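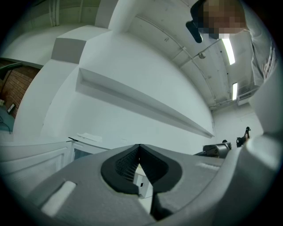

Jaltcombe Studios Tenants' Association
Minutes of the January meeting, held in the shared kitchen at 307 Hasine Street

The meeting opened at 5:30 p.m. Vasco Morais chaired. Members from the print shop, the upholstery studio, Bragança Ceramics and the two upstairs offices attended. Undetti sent regrets and a written comment, which was read under item 3.

1. Minutes of the last meeting
Approved with one correction. The water shutoff is in the rear stairwell, not the front one.

2. Wall shelf in the kitchen
The long white shelf has been used as a drop spot for mail, samples and lunch bags. The print shop asked that it be kept for kitchen things only. Bragança Ceramics said they would like to keep a row of mugs there for visitors and would wash them themselves. Agreed, provided the mugs stay at the end nearest the pillar. Packages go to the rack in the entry from now on. Anything left on the shelf over a weekend will be moved to the rack.

There was a question about whether the shelf could take a second microwave. Vasco said the landlord has never given a load rating for it and he would not want to guess. No heavy items until we have an answer in writing.

3. Microwave and side table
Undetti's comment was that people leave plates inside the microwave and the next person has to find somewhere to put them. Several members said the same. New rule: take your dish out when the timer goes, and wipe the inside if anything spilled. Cover soup.

The upholstery studio offered a larger table to replace the white side table. Discussion went on for a while. The present table has a round hole in the top, and some members find it awkward to set a cup down near it, while others were not bothered. The larger table would make the path to the back narrower. Left as is for now. The upholstery studio will bring measurements to the next meeting.
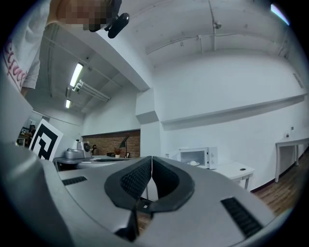

Item 3: microwave and side table, with the wall shelf above.

4. Lights
The ceiling lights were found on overnight more than once in December. The last person out turns them off, including on evenings when the cleaners are due — they have their own key and know where the switch is. The upstairs offices asked for a sign by the door. Vasco will print one.

5. Walls and brickwork
The landlord plans to repaint the white walls in the spring. Members were asked if they wanted the brick painted as well. All present preferred it left alone. The ceramics studio noted that 1812 is the date usually given for the oldest part of the building and asked if there is any record of it. The upholstery studio thinks there may be an old survey at the county office and will ask.

Painting will close the kitchen for 2 days. Dates to follow.

6. Money
The kitchen fund stands at $57 after dish soap, sponges and paper towels. Monthly contributions stay the same. The print shop is behind by one month and will pay this week.

7. Other business
The refrigerator was not discussed for lack of time and goes first on the next agenda. A blue umbrella and a pair of reading glasses are in the lost-and-found box.

Action items
Vasco Morais — light switch sign; write to the landlord about the shelf rating and the paint dates.
Upholstery studio — table measurements; call the county office.
Bragança Ceramics — mugs.

Meeting closed at 6:40 p.m. Next meeting in February, same place.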